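Section 4. Setting one place on the Palico table

You have assembled the table (Section 2) and discovered which way round it goes (Section 3, with our sympathies). It now has to hold a dinner. Start with one place setting. The remaining ones are the same job with less enthusiasm.

What you need
The Palico table, upright and on its own legs
One Farkstead woven mat
One Farkstead dinner plate, white

Before you start
Wipe the tabletop with a damp cloth and let it dry for 7 minutes. Pale wood shows everything, including the things you set down "just for a second."

1. Find the cable hole. It is the small dark round one toward the far edge. Leave it open. It will not improve with a napkin stuffed in it.

2. Unroll the mat and leave it flat for 40 minutes. If the corners still curl, roll it the other way and count to 90. Do not iron it. Tsegereda Tamiru in our returns department has a drawer of mats that were ironed.

3. Lay the mat along the left side of the table, with its long edges running from near to far. The stripes go on the right.

4. Put the plate on the bare wood near the front edge, a little to the right of center. Check that it sits level before you let go of it.

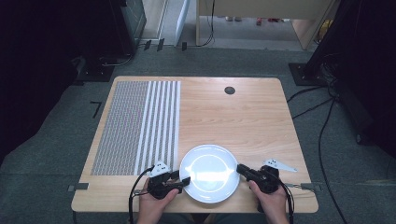

Fig. 4.1. Mat to the left, plate near the front edge.

NOTE: The plate has no pattern and therefore no top. Customers have written to ask. Turn it as much as you like.

5. Stand back and look. If you prefer the plate on the mat, as most people's mothers do, go on to step 6. Otherwise you are finished and may skip to Section 5, Chairs.

6. Tip the plate up on its edge and bring it over the mat. Keep hold of the rim the whole time. The glaze is smooth and has no loyalty to you.

CAUTION: Do not push a plate across the mat while it is lying flat. The foot of the plate can catch the weave, and a pulled thread is not covered by the Grestuvitz warranty (see page 2).

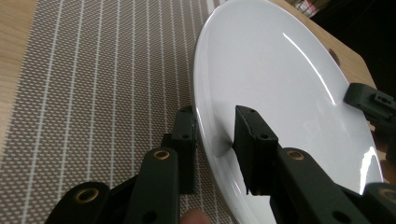 Fig. 4.2. Plate tipped up, with the mat running beneath it.

7. Lower the plate until the whole foot rests on the weave. Use the white stripes to judge whether the mat is straight – they are parallel, so any slant you see is yours.

8. If you have to lift the plate again, go back to step 6. Sliding it over "only an inch" counts as pushing.

Cleaning
Plate: dishwasher, either rack.
Mat: cold water, mild soap, dry flat.
Table: damp cloth only. The Wako oil sold with the table is for the underside of the leaf, as Section 9 explains at some length.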